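Flukstead room tidying set, README

Last edit October 19, 2026. Still rough, fix what you find.

What's in it
Short episodes of one room getting put back in order. Clothes folded, toys into bins, dishes carried to the counter, books back on the shelf. Same room all the way through, different mess each time. 392 episodes, 3 mess levels (light, normal, bad). 2,008 stills pulled out for labeling.

Folders
episodes/ one per tidy-up
stills/ jpgs, flat, no subfolders
labels/ csv, one row per still
notes/ whatever we scribbled, not cleaned up

Labels
Item, where it was, where it belongs. "Belongs" follows the Kesonau house list, so mugs go on the left shelf and not in the cupboard. Argue with the list, not the labels. Socks are labeled single unless already balled up. Blankets count as bedding even when they're on the couch.

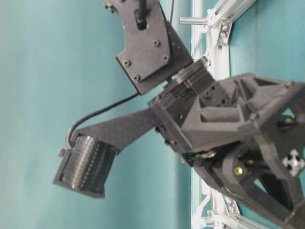
Stills with no household item in them get "none" in the item column and keep their row. Don't drop those, the row numbers have to match the stills folder or the loader script chokes.

Known problems
- towels and pillowcases mixed up in the August batch, partly fixed
- 20 episodes stop before the floor is clear, see notes/unfinished.txt
- "bin" and "basket" used for the same thing in older rows
- Gultetti split has its own spelling of some itmes, run fix_names first

License
Bright Open Terms, text in LICENSE. Use it, say where you got it.

To do: merge the two bookshelf labels, redo the kitchen counter rows, recieve the second half of the toy list and add it to labels/.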